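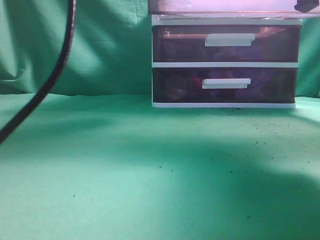

白い枠にスモークカラーの引き出し。閉めたままでも、中のものがうっすら透けて見えます。

報道関係者のみなさま、ご近所のみなさま

小さな引き出しを片づける講座「Gosling」、Warnevtonで3月に始めます

Trevivowのサイズウェ・ヘンドリックス(Sizwe Hendricks)です。こんにちは! いつもの堅いお知らせ文を書きかけたのですが、どうにも自分の声に聞こえなくて、最初から書き直しました。少し長くなりますが、お茶でも飲みながら読んでください。

3月から、Warnevtonの貸しスペースLolilsideで、片づけ講座「Gosling」を開きます。扱うのは家じゅうの収納……と言いたいところですが、小さな引き出しユニットをひとつだけ。机や棚に置いて、輪ゴムや電池や、何の部品だったか思い出せないネジなんかを入れる、あれです。あれを一緒に空にして、もう一度入れ直します。所要時間は60分。

「それだけ?」とよく聞かれます。それだけです。でもやってみると、けっこう忙しいんですよ。

なぜ引き出しなのか

私は片づけの相談を受ける仕事をしていて、お宅にうかがうと、たいていクローゼットか台所の話から始まります。ところが帰りぎわになって、「実はここも……」と小声で開けてくださるのが小引き出しなんです。わが家にもあります(電池と切手と飴が同じ段に住んでいました。飴はもう食べられませんでした)。

大きな収納だと一日がかりになって、途中で夕飯の時間が来てしまいます。小引き出しなら、中身を全部出しても布一枚の上に収まります。私が講座で布を敷くのは、小さいものが転がりにくくて、細かいクリップも見つけやすいから。色は緑が好みです。白い枠の引き出しをのせるとすっきり見えて、それだけでちょっとやる気が出るんですよね!

持ってくる引き出しは、どんなものでもかまいません。木でも布張りでも紙箱でも大歓迎です。ただ、はじめての方にひとつおすすめするなら、前が濃いめに透けるプラスチックのタイプ。完全に透明だと中の散らかりが全部見えて落ち着かないし、真っ白で見えないと今度は何を入れたか忘れます。濃い色ごしに、丸いものがあるな、細長いものがあるな、くらいに分かるのが私にはちょうどいい。好みの話なので、反対意見は会場でぜひ聞かせてください。

それから取っ手。平たくて短い、板のような取っ手が前に出ていると、片手が荷物でふさがっていても指をかけられます。色が前板とはっきり違えば、朝の寝ぼけた目でもすぐ見つかります。暗い前板に白い取っ手、という組み合わせはその点でとてもいいと思います。

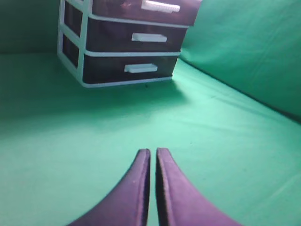 当日の流れ

まずは全部出します。段ごとに分けて出す必要はありません。えいっと布の上にあけてしまってください。

次に、この一か月で使ったものを手前に寄せます。ここで思い出話が始まる方が多くて、私も一緒になって聞いてしまうので、時間はたいてい押します。すみません。思い出のものは別の小袋に入れて、その日は判断しないことにしています。

残ったものを、いちばん使う段から順に戻します。立ったまま使う場所に置くなら上の段、座って使うなら目の前に来る段が一等地です。ご自宅のどこに置くのか、来る前に考えておいていただけると助かります。

最後に、引き出しを一段ずつ開け閉めします。どこかで引っかかるなら、まだ入れすぎです。これは本当に気持ちのいい瞬間なので、省かずにやりましょう。

ラベルを貼るかどうかは自由です。私は貼らない派ですが、家族で使うなら貼ったほうがけんかが減るかもしれません。ユニットの上にふたやトレーをのせて、鍵や眼鏡の置き場にするのもおすすめです。ただし、上に積むのは一つまで。二つめをのせると、だいたい山になります(経験者です)。

置き場所のことも少し

片づけの本はよく中身の話をしますが、私は置き場所の話をもっとしたいんです。引き出しユニットのまわりには、できるだけ何も置かないでください。とくに手前。引き出しは前に出てくるものなので、手前に書類が一山あるだけで、いちばん下の段は開かずの間になります。

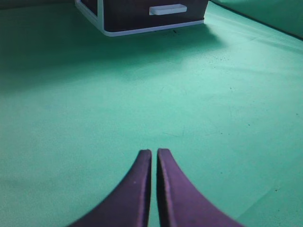
手前をどれだけ空ければいいかは簡単で、引き出しを全部引き出した長さに、手のひらひとつ分を足してみてください。うちの台所のカウンターではそれが足りず、結局ユニットのほうを窓辺に引っ越しさせました。動かしてみたら、前よりよく使うようになりました。布や薄いマットを下に敷いている方は、開けるときに一緒にずれてこないかも見ておくといいですよ。しわが寄っていたら、手でさっとのばすだけで十分です。

掃除もついでにどうぞ。濃い色の前板はほこりが目立つので、私は乾いたやわらかい布でひとふき。ユニットの底のふちも忘れがちな場所です。

講座の概要

名称:Gosling(小引き出しの片づけ講座)
主催:Trevivow
会場:Lolilside(Warnevton)
開始:3月
所要時間:60分
定員:各回17名
参加費:3,000円(当日、会場でお支払いください)
持ちもの:中身が入ったままの小引き出しユニットひとつ、思い出のものを入れる小袋

中身は減らさずに、そのまま持ってきてくださいね。前の晩にこっそり片づけてくる方がいらっしゃるんですが、それだとすることがなくなってしまいます! 重くて運べない方は、一段だけ抜いて袋に入れてきてくださっても大丈夫です。

取材も歓迎します。ほかの参加者の引き出しの中を撮影するときは、持ち主の方にひと声かけてください。ご自身の引き出しを持参して受講していただくのが、個人的にはいちばんうれしい取材の形です。

お申し込みと取材のご連絡は、Trevivowのヘンドリックスまで。午前中は相談に出ていることが多いので、お返事は午後になります。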